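Chapter 10
Lockout and Energy Control in Two-Arm Work Cells

Lockout rules were written for people who stand next to machines. A worker isolates the power, fits a personal padlock, tags it and keeps the key. Where robots share the work, the rules need more detail: which device may be handled by an arm, which may only be handled by a person, and who signs for the key. This chapter sets out the practice followed at the Hivcombe site, as drafted by Sebastián Sepúlveda and reissued on 23rd April.

The cell is treated as one machine. Both arms, the rail they are bolted to and the cabling between them fall under a single isolation point.

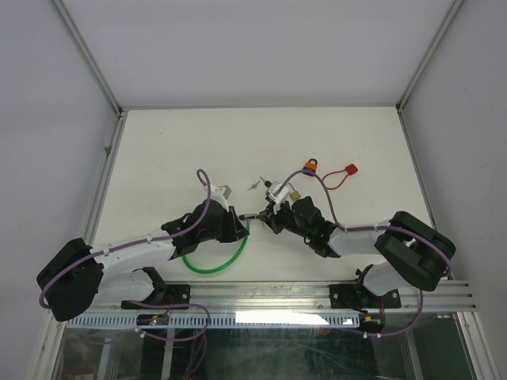
10.1 Terms

Lock: any keyed device, of whatever size, listed in the site register. The register at Hivcombe holds 1,038 entries.

Seal: a single-use loop that shows tampering but does not hold energy back. A seal never replaces a lock.

Custody: the state of a key while one named person answers for it. An arm cannot have custody, even when the key is in the lock it is gripping.

10.2 Handling by an arm

A padlock is gripped on the sides of its casing. The shackle is left clear so that its closure can be checked. Keys for different locks are kept in separate groups on the work surface -- mixed groups are recorded as a fault.

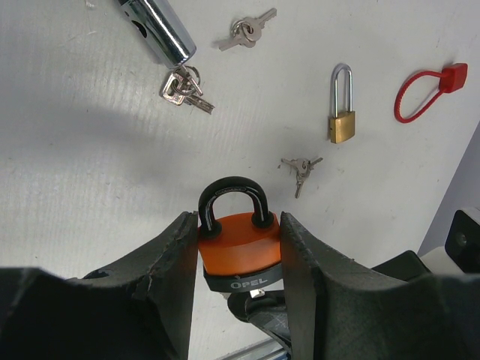 Grip force is set for each model of lock and entered in the register beside its serial number. If the lock slips, the arm stops and a person with custody of the key completes the task by hand. Section 10.3 covers the transfer of custody between shifts.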